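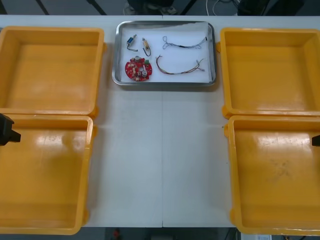
Lecture 4: How we weigh a far star

These notes follow the lecture of Harriet Ferreira. Please read them before the exercise class.

A single star tells us very little about its mass. For this reason we look for two stars which go round each other. In our example, the pair Kallero, one full orbit takes 219 days. The distance between the stars comes from the Skistberg measurements, see sheet 2.

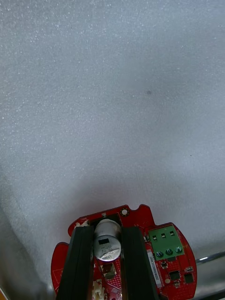 Pale surface with a small dark speck.

With the period and the distance we use Kepler's third law. It gives only the sum of the two masses. To get each mass alone, we must also know how far each star is from the common centre. The heavier star is always the nearer one.
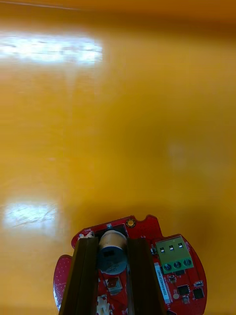 Reflected light on a yellow-orange surface.

Students often forget the angle of the orbit. If we see the orbit from the side, the Doppler shift shows the full speed. If it is tilted, the shift is smaller and the mass comes out too low. Anselmo Cárdenas will explain the correction in July.

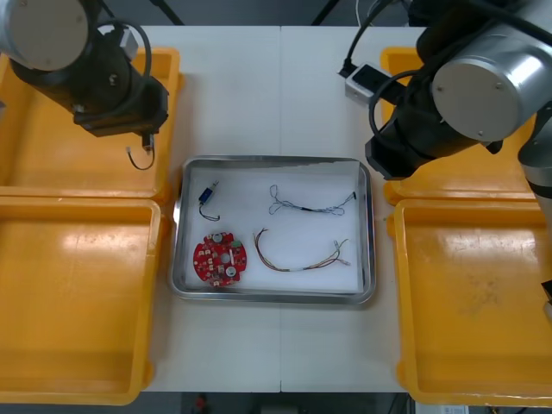 For a pair which eclipses, the tilt is nearly known already, so the correction is small. Kallero does not eclipse, and there we take the tilt from the shape of the orbit on the sky.

Homework: repeat the calculation with a period of 355 days and the same distance. Write down all units.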